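Abschnitt 4: Die Abendreflexion einrichten

Dieser Abschnitt beschreibt, wie Sie in Hokidari die Abendreflexion anlegen. Die Funktion führt Sie einmal am Tag durch ein kurzes Protokoll, in dem Sie belastende Gedanken notieren und anders formulieren. Für die Einrichtung brauchen Sie ein Benutzerkonto (Abschnitt 2) und etwas Ruhe.

4.1 Uhrzeit festlegen

1. Öffnen Sie das Menü "Mein Tag" und tippen Sie auf "Abendreflexion".
2. Wählen Sie eine Uhrzeit. Voreingestellt ist 20:30 Uhr.
3. Stellen Sie die Erinnerung auf "leise" oder "mit Ton".
4. Tippen Sie auf "Übernehmen".

Hinweis: Legen Sie die Uhrzeit nicht direkt vor das Einschlafen. Wer im Bett über den Tag nachdenkt, kommt leicht ins Grübeln. Eine Stunde Abstand reicht den meisten.

4.2 Das erste Protokoll

1. Tippen Sie auf "Neuer Eintrag".
2. Beschreiben Sie im Feld "Situation", was vorgefallen ist. Ein oder zwei Sätze genügen. Bewertungen gehören hier noch nicht hinein.
3. Schreiben Sie im Feld "Gedanke" auf, was Ihnen dabei durch den Kopf ging, möglichst im Wortlaut - auch wenn er hart klingt.
4. Stellen Sie mit dem Schieberegler ein, wie stark Sie diesem Gedanken glauben.
5. Formulieren Sie im Feld "Andere Sicht" einen Satz, den Sie einer guten Freundin in derselben Lage sagen würden.
6. Stellen Sie den Regler ein zweites Mal ein und speichern Sie.

Die Felder "Gedanke" und "Andere Sicht" fassen je 400 Zeichen, das Feld "Situation" 200. Längere Texte können Sie im freien Tagebuch ablegen (Abschnitt 6).

Hinweis: Der zweite Reglerwert muss nicht niedriger sein als der erste. Tragen Sie ein, was zutrifft.

4.3 Einträge teilen

Einträge sind nur für Sie sichtbar. Wenn Sie an einer begleiteten Gruppe teilnehmen, können Sie einzelne Einträge für Ihre Begleitperson freigeben. In Lurau sind das Rima Daher und Aravind Joseph.

1. Öffnen Sie den Eintrag.
2. Tippen Sie auf "Freigeben" und wählen Sie den Namen aus.
3. Bestätigen Sie mit Ihrer PIN.

Eine Freigabe lässt sich jederzeit zurücknehmen. Bereits gelesene Einträge werden dann auch bei der Begleitperson ausgeblendet.

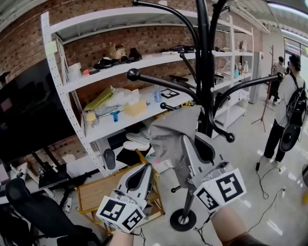
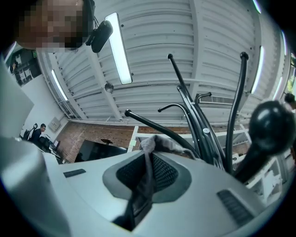
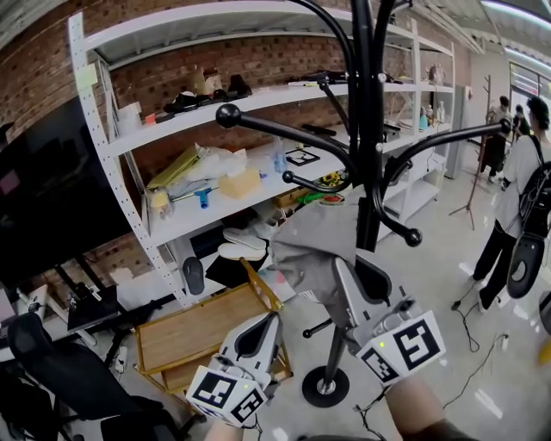
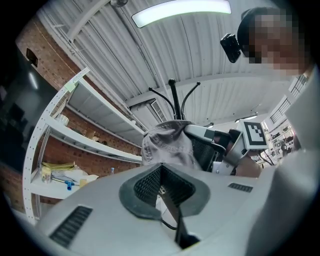

4.4 Pausieren

Unter "Mein Tag" können Sie die Abendreflexion für bis zu 14 Tage aussetzen. Die bisherigen Einträge bleiben erhalten. Nach Ablauf der Pause meldet sich die Erinnerung wieder zur gewohnten Uhrzeit.

Achtung: Hokidari ersetzt keine Behandlung. Halten gedrückte Stimmung oder Schlafprobleme länger als zwei Wochen an, wenden Sie sich an Ihre Hausarztpraxis. Bei Gedanken, sich etwas anzutun, rufen Sie sofort den Notruf 112 an.

Weiter mit Abschnitt 5: Wochenrückblick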